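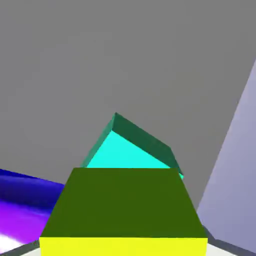 Mockus wrote:
I don't agree with the first post on page one. A block of 17 flats doesn't need a new colour for the stairwell every few years. In Gidholm we painted ours once in 2,000 hours of arguing (so it felt) and the result was a grey that pleases no one.

Zikier wrote:
Grey is the problem, I think. In my country the stairwells were always two colours, a darker one up to the shoulder and a light one over it. The dark part takes the bags and the bicycles. You repaint only this part, and it costs less.

Mockus wrote:
Two colours means a line, and a line means somebody must paint it straight on a wall from 1954. Have you tried?

Zikier wrote:
Yes, in August, on three floors. I used a long level and a pencil, then tape. On the second floor the ceiling goes down to one side, so I measured from the steps and it looked right. I would do it again – but with better tape.

grollside93 wrote:
Which paint did you take for the lower part? Our association in Grollside wants olive with yellow doors. I find it too strong for a place with no window, but I was outvoted.

Zikier wrote:
Washable one, half matt. Full gloss shows every bump. For olive I would ask for a sample pot first and paint a piece of board with it, then leave it on the landing in the evening, when only the lamps are on.

Mockus wrote:
Olive under a cheap lamp becomes brown. We had this discussion also.

grollside93 wrote:
Then I will change the lamps before the paint. The quote is 154 per floor without ceilings, is this normal?

Zikier wrote:
For two coats it is a good price. Ask if filling the cracks is included. In our case it was not, and we learned it from the bill.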